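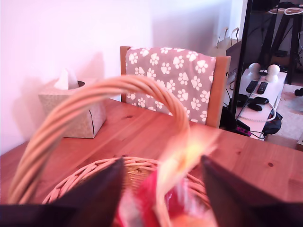

Anika Nguyen-Tran asked in her reply to our last report whether the grip fault was in the fingers or in the software. It is in the software.

The Lusimell controller logged 928 transfers in January. In 219 of them the fingers closed further than commanded on soft packaging. Bagged candy was the worst case. 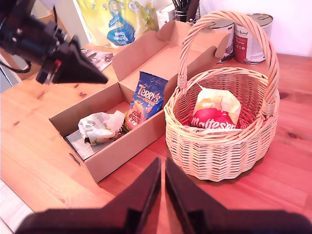
Safety stop

On Saturday one arm kept moving after the stop was pressed – almost 63 mm of travel. No injuries. Traltard has replaced the relay. The repeat test is still open.
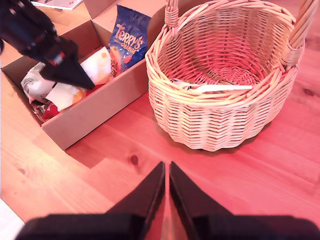
Page 23

Basket and box work continues at half speed. We ask Pruveden to hold the second payment until the stop test passes.

Print | E-mail
Contact Jayasinghe | Back to top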